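The wrist offset, and why I lost most of a week

September 26, 2018

I've been meaning to write up the fault we had with the arm at Jurncombe, mostly so I can find it again the next time. If you run a gripper with a wrist camera and your picks have started landing short, some of it may be useful.

The job is simple. The arm picks up a small plate from the table and puts it in a rack. It had been doing that well since July. Then it started closing its fingers on air. Sometimes it caught the rim and let go, and once it pushed down hard enough to trip the force limit and stop everything. I was standing closer than I should have been when that happened. More on that further down.

What I blamed first

I blamed the vision. The plate is very pale and so is the table, and I assumed the detector was losing the edge. I retrained it on 178 new pictures, which took two days. The outline it drew was better and the picks were just as bad.

Then I blamed the table. It has old ring marks on it, and I thought the detector might be taking one of them for a plate. I went through the logs and it had never once done that.

Anežka Říha asked me whether the miss was always in the same direction. I hadn't checked. I plotted the last 27 failed picks and they were all off the same way, measured from the wrist and not from the table. If the wrist was turned, the miss turned with it. So it had to be something between the camera and the fingers.

What it was

The camera bracket is held by two screws and one had backed out. The bracket could rock by roughly a millimeter at the lens, and by the time you project that down to the table it is plenty. Worse, I had recalibrated in the middle of all this with the bracket loose, so I had saved a bad offset on top of a moving one.

How I check it now

1. Stop the arm, lock it out, and push on the bracket with a thumb. If it moves, fix that before anything else.

2. Load the last calibration that you know was good. Ours is now kept in a folder with the date on it.

3. Put one empty plate out in the open and bring the gripper in slowly with the fingers apart. Stop short of the plate and compare where the fingers are with where the software says they are.

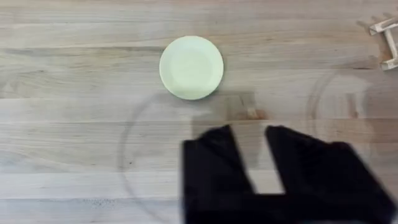

4. Turn the wrist through as much of its 360 degrees as the cable allows, stopping every so often to compare again. An error that follows the wrist is the bracket or the offset.

5. Only then run real picks, at low speed.

About the force stop

The limit worked, but I had my hand near the rack when it tripped, with the arm in automatic. Dalibor Paulík wrote it up as a near miss and he was right to. We now keep the gate shut for all test picks, including the slow ones. The screws have thread lock on them and there is a paint line across each head. I still need to do the same on the second arm.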